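March 30, 2020. Test kitchen, bench side.

Went through the emulsion notes again before starting. Chin-lung's claim is still that the order of adding oil and vinegar makes no difference to how long a dressing holds. Konrad's claim is that it makes all the difference. Neither of them has written down a batch where they changed only the one thing, so I have no reason to believe either.
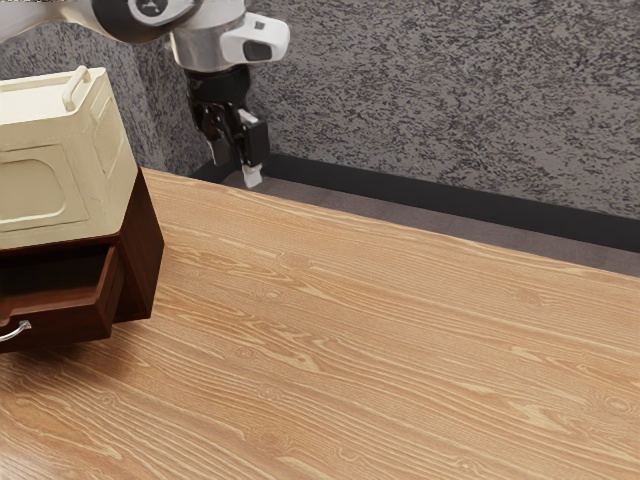
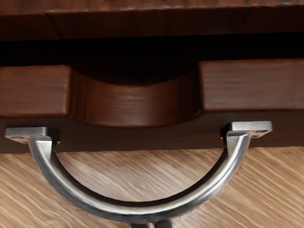 Plan was the plain mustard vinaigrette, same bowl, same whisk, same mustard (the Odier, because the jar was open). 125 ml oil to 40 ml cider vinegar, a teaspoon of mustard, a pinch of salt. One batch with oil last in a thin stream, one with everything in at once and whisked hard. Nothing clever. I wanted two batches of each and got them, though the second all-in-one was whisked by Rahel while I took a call, and she has a stronger arm than me. Marked it R in the table.

Batch A1, oil last: thick, pale, coats the spoon. Slight weeping at the edge by the time I'd washed up.
Batch A2, oil last: same, perhaps thinner. Poured the oil too fast in the middle.
Batch B1, all in: looser, darker, tasted sharper. Oil beading on top well before A1 did anything.
Batch B2 (R), all in: as thick as A2. Could not tell them apart with my eyes shut. Rahel says she could. She was holding the spoons, so I don't count that.

So B2 spoils the tidy story. If hard whisking gets you to the same place, then the thin stream is only a way of making up for a weak whisk. That is closer to what Chin-lung says, which annoys me. I'm not writing it up as a result on the strength of one bowl.

Tried the jar method after that, as Châu asked for it. Lid on, shaken until my wrist complained. It came together faster than any of the bowls and fell apart faster too. Good enough if it goes straight on the leaves. I would not put it on the card as "keeps all day", which is what the old Ternholm card says, word for word. I'd like to know who tested that and on what day.

The honey question. The Ternholm card also says a teaspoon of honey "stabilises" the dressing. Made A1 again with honey. It was sweeter. It was also a bit thicker, but honey is thick, and I can't see from this that it stabilised anything. Half the recipes I read this morning repeat the line and not one of them says how they know. Leave it in for taste if people like it. Take the word out.

Tasting, such as it was: Rahel preferred A1, Châu preferred the jar one, I preferred B1 for the sharpness and wouldn't serve it to anyone else. On bitter leaves all four bowls were closer together than they were on the spoon. I suspect most of what we argue about disappears once there's a lettuce involved, and next time I'd do the leaves first and the spoons after.

Other bits.

- Salt in the vinegar before the oil. Everyone says it. I did it for all four bowls so I've learnt nothing about it. Needs its own go.
- The Vieira oil smelt fine but tasted peppery enough to hide the mustard. Switched to the plain sunflower before A1. If anyone compares this to the October batches, those were on the Vieira and it isn't a fair match.
- Helmut's note in the margin says a cold bowl makes it split. My bowl was at room temperature throughout. I've asked him where he got it and he said "experience", so it's on the list with the rest.
- Shallots: left out. Konrad wants them in. They go in at the end, whatever he says about steeping, until somebody shows me a steeped one that tastes better.

Astden want the salad card in the next mailing, 2,000 copies, and would like a line about the "secret" to a dressing that won't split. I've told them there isn't one I'd put my name to. They can have: whisk it properly, and whisk it again before serving. They were not thrilled. Konrad offered them "the slow stream is everything" over my shoulder, and I've asked that it doesn't go to print until we've done it again with one person on the whisk for every bowl.

To do: repeat A and B, same arm, with the clock running this time. I wrote "before I'd washed up" as though that were a unit. Put one bowl of each in the fridge overnight. New jar of mustard, the Odier is nearly scraped out. Ask Chin-lung to be in the room so he can't say afterwards that I poured it wrong.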